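Should You Bother Fixing the Old Tower?
7 February 2019
By Ivana Vergara

Notes for the evening talk. Slides are thin, so I'm posting what I mean to say.

Start with the flyer from Prillex. It promises that any desktop can be made "like new" with one of their upgrade kits. Read it out loud, slowly. Ask who has bought one. Wait for hands.

I don't believe the flyer, and I don't believe the people who say every old tower belongs in the bin either. Both camps are selling something. Prillex sells kits. Plernar sells new machines and will give you $40 for the old one, which should tell you what they think you know about prices.

My own numbers. The new Plernar desktop I was quoted in August came to $1,397. The cheaper one was $1,017, and that was without a monitor. I put a limit of $300 on fixing up an old machine. Past that I stop, however attached I am to it.

Next point: memory. Everyone says add memory. Fine, but find out first whether you're short of it. Open what you normally open and look at how much is in use. If half of it is sitting idle, more won't help you. (Pause here. Somebody always argues.)

Then dust. I clean mine out, and I'm still not convinced it does half of what the forums claim. If the fans are loud, do it. Power off, cord out, case on its side on a solid table.

Get the side panel off before you spend a cent. You want to see what you have: the power supply and its label, the memory slots, the drive cage, where the cables run. With the processor out and the bracket raised you can see the socket too, but please don't pull a processor just to have a look.
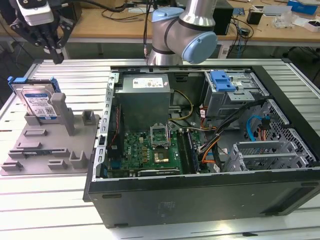 Read the label on the power supply and write the figures down. Sellers hate this question. I asked Jara twice whether their supply would suit my board and got a brochure both times.

Cables. Take a picture before you unplug any of them. I have been told a sensible person can work out where everything goes — I've met very few sensible people at eleven at night.

Finish with Fluleck, the speed-up program. I ran it on two machines and saw no change I could measure. Take questions.

Comments

deskside_ron: Forty dollars is generous. They offered me a coupon.

M. Talley: I bought the Prillex kit and it works fine. You might have tried one before knocking it.

Ivana Vergara: Fair enough. Which kit, and what did you pay?

pcb_aunt: Will the slides go up too?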